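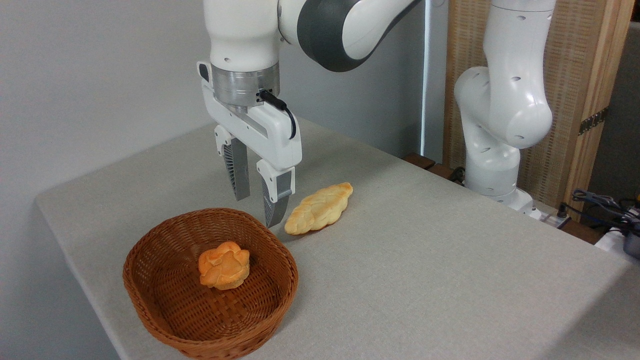

Two-arm tabletop cell, bread handling — periodic inspection
Site: Larnetness
Inspected by: Kheri Mugo
Date: Friday, September 15, 2023
Checklist used: Drelo bench cell list, revised June
Results: OK / Not OK / Open

1. Risk assessment on hand and matches the cell
Open. There is a binder. The assessment in it covers one arm. The cell has two. I was told the second arm "adds nothing new," which is a conclusion somebody should have to write down and sign.

2. Emergency stop reachable from every operator position
OK. Pressed it from both positions with the arms moving at reduced speed. Both arms stopped each time. Reset takes a separate action, as it should.

3. Speed limit with a person inside the marked area
Not OK. The setting on the controller is 321 mm per second. The sheet taped to the cabinet says 250. Nobody on shift could tell me which number came first. Pick one, lock it behind the password, and take down the other.

4. Gripper: finger pads, edges, pinch points
OK with comment. Pads on both fingers are firmly attached. The supplier's paperwork calls the gripper "collaborative." That word describes a sales category. What matters is the force when the fingers close on a knuckle, and I want the measured value in the file before the next inspection.

5. Cable at the wrist
Open. The black cable loops out beside the flange and comes down along the gripper housing. A loop that size can catch on a basket rim or a sleeve. Run the wrist through its full rotation with the cable watched the whole way, then decide on a clip. "It hasn't caught yet" was offered and I have not recorded it as evidence.

6. Table covering
Not OK. Cloth over the table, draped at the corner. Cloth slides, and a few millimeters is enough to change where a low fingertip meets the surface. Fasten it or go without. If it stays, it also needs a laundering schedule, see item 8.

7. Separation between the arms
Open. The second arm is mounted at the rear edge of the table and shares part of the workspace. Overlap is handled in software only. I asked for the test record and got a verbal summary. Repeat the test with both arms loaded and file the result.

8. Food contact
Not OK, if anyone means to eat the product. Woven wicker can't be wiped clean in the weave, and I found no food-grade statement for the finger pads. If the rolls are for trials only, put that on a label at the cell and throw them out at the end of the shift. People will eat a braided roll left on a table.

9. Cables and loose equipment around the cell
Not OK. The tangle of black cables on the side needs sorting and tying. Same comment as last time, same answer as last time.

10. Training records
OK. Complete for 12 operators. Two of them had trouble describing the restart procedure when asked, so I would treat "complete" with some caution — a signature shows attendance.

11. Stop log
Open. Some 700 cycles since June and no stops logged. Either the cell is very good or the log isn't being used. I know which one I'd bet on.

Follow-up
Items 3, 6 and 9 before the cell runs another shift. Item 8 needs a decision from Vemimbridge. The rest by the next visit, in writing. Please don't send a revised checklist with the hard questions removed.

K. Mugo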